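Getting the Pink Out, and Other Laundry Room Advice
by Magnus Urquhart

Every household has one red thing. Ours is a beach towel from Titenham that has been washed for years and still hands out color like free samples. Friday is wash day here, so Friday is when I learn things.

Sort by how sorry you would be. Whites go together, reds go together, and anything you could stand to see in pink can take its chances in the middle.

Test a new red before it goes near a machine. Wet a corner, press it in a white rag and count to 300. If you get bored at 200, the dye won't.

Check inside pillowcases and duvet covers. Small socks move in there and pay no rent.

If something white does come out pink, keep it away from the dryer. Heat sets the dye. Wash it again by itself, in the warmest water the label allows, with 2 scoops of oxygen bleach. I use the Stovitz tub because the lid still closes.

Don't pack the drum. A hand should fit in above the load, flat, without a struggle. My brother-in-law in Pickering loads his with a knee and wonders why the sheets come out with dry spots.

Roll or wring small things before you carry them. They drip less on the stairs.

Wire shelves, a heap of white cloth, and the washer:

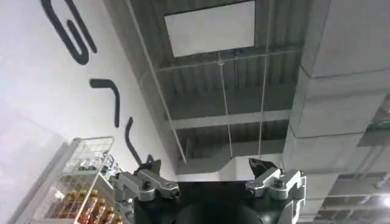
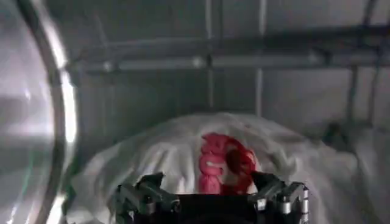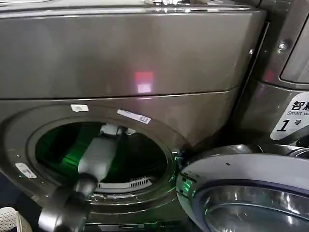
Look around the inside of the drum before you shut the door on the next load. One forgotten sock is all it takes, and it will be the red one.

Leave the door open between washes or the whole room will smell like the Bralinley swimming pool in December. Wipe the rubber seal while you're down there. Last time I got 3 hairpins and a guitar pick. We don't own a guitar.

Bottles go on a shelf you can reach with wet hands, caps on tight. Powder goes higher up, away from the splashing. The measuring scoop goes missing, so buy two.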